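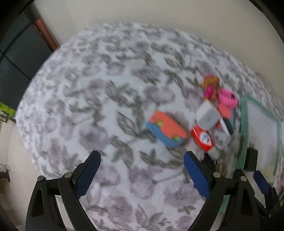

# Gripper comparison catch-up, April

I'm on minutes again, so you get them in my style. Everyone on the Nernbridge side was in the room, the Onero people dialled in and the Vrettos folks joined late and missed item 1. I've put their comments where they belong anyway. We kicked off at 2:15 pm.

## 1. Last meeting's actions

- Spare finger pads ordered, not here yet. I'll chase.
- Naming scheme for the clips agreed by email. Please use it! I renamed a whole folder by hand last month and I'm not doing that again.
- The Ument controller firmware is updated on both bench arms. One of them needed two goes and a power cycle before it would talk to the logger.

## 2. Hand-held grippers or arm-mounted?

This was the big one and it ran well over. The question on the agenda was whether we keep collecting with the hand-held grippers or move the whole lot onto the bench arms with the Ument controller.

I put the case for hand-held. We set ourselves a target of 2000 grasps for the household set, and with the hand-helds we can go to wherever the clutter is and just start. The arms want a flat table, a clear reach and somebody near the stop button. Onero agreed on speed but said (fairly, I thought) that a person's wrist does a lot of quiet correcting, and the arm won't do any of that for us later on.

Their preference is a smaller matched set of 500 grasps on the arms, same objects, same pads, so we can see how much of the difference is down to the hand. I like this a lot. There was some grumbling about bench time, but no one argued against it for long.

**Agreed:** hand-held stays the main method. The matched set goes ahead on the arms once the spare pads turn up.

## 3. Pads and finger shape 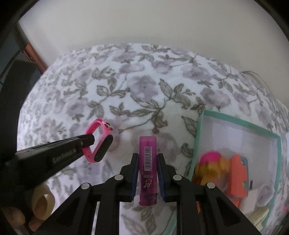

Pad choice took up the next stretch, and we went back and forth on whether the blue ones should be the standard for every hand-held unit. I said yes. The sort of hold I want from them is the one on the pink lighter, upright with a pad on each narrow side and the barcode label left clear between the fingers, so whoever does the labelling can see what the thing is. Something like the fitness band is a different job altogether, a soft loop with a hard tracker module set into one side, and a gripper can take it by the strap or by the module. Vrettos would like both kinds of hold logged as separate grasp types and I'm happy with that. They also asked for a softer pad to be tried alongside, which Onero thinks will smear on glossy plastic. We had a good old argument about this and parked it.

Somebody asked if wider fingers would solve the strap problem. Maybe, but wider fingers are hopeless in a crowded pile, where you've got to get down between a toy and a cable without shoving everything sideways. I'd sooner keep them narrow and practise more.

**Agreed:** blue pads are the standard for now. Softer pads get a short trial on the bench arm only.

## 4. Cameras

We talked about where the camera sits on the hand-helds. I like having both fingers in view all the way to the tips, even though it means a fair bit of the picture is gripper. Vrettos wanted it tipped further forward to get more of what's coming. Onero pointed out that if you lose the fingertips you lose the moment of contact, and that settled it for me.

The dark corners came up too. They're the lens, they're the same every time, and the training side says to leave them in. Please don't crop anything before upload.

With two people working over the same spread, the second gripper often wanders into the first one's view. We're keeping those clips, but they need the two-gripper tag, and the tag has to go on at the time. Going back later is miserable.

## 5. Controller settings

Quick one. The Ument controller closes the bench gripper faster than any of us do by hand, and it knocked small light objects over in the warm-up runs. We'll slow the closing speed for the matched set and write the value on the whiteboard so it doesn't get changed back between shifts.

## 6. Actions

- Me: chase the pads, and send round the tag list again.
- Onero: object list for the matched set, with 4 soft items in it at least.
- Vrettos: bring softer pads for the bench trial.
- Nernbridge bench crew: slow the closing speed and book the arms.

Next meeting is same time, same room. We finished at 3:40 pm. If I've got something wrong, tell me before I file these.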